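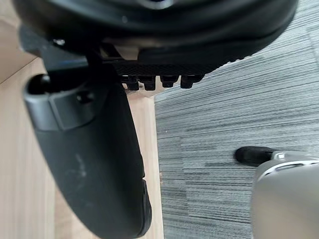

Zivow two-finger gripper, six weeks in

I've wanted a gripper that could get under furniture ever since Naveen Thakur and I started on our fastener-finding project, and I'm so pleased with this one! We'd been using the Dobson before it (a good solid thing, but fat at the knuckles), and every job under a chair seat turned into a fight with the wrist angle.

The Zivow has curved fingers, and the curve makes all the difference. You can come in low over the carpet, tuck the tip beneath the seat and still have the wrist camera looking at the nuts you're after. Black nuts under a black seat are a rotten target for any camera, so I turned the exposure up a bit and left it there.

Swapping a finger took me 10 minutes the first time and 6 the second. The black finish does show scuffs, pale ones, right across the face, but the grip hasn't suffered at all.

Grumbles? The manual is thin, and the closing force resets itself whenever you restart the controller. Shakuntala Grewal wrote us a little start-up script for that, bless her. I'd also love a slimmer mounting block.

I'm trying the softer pads next – they arrived this morning.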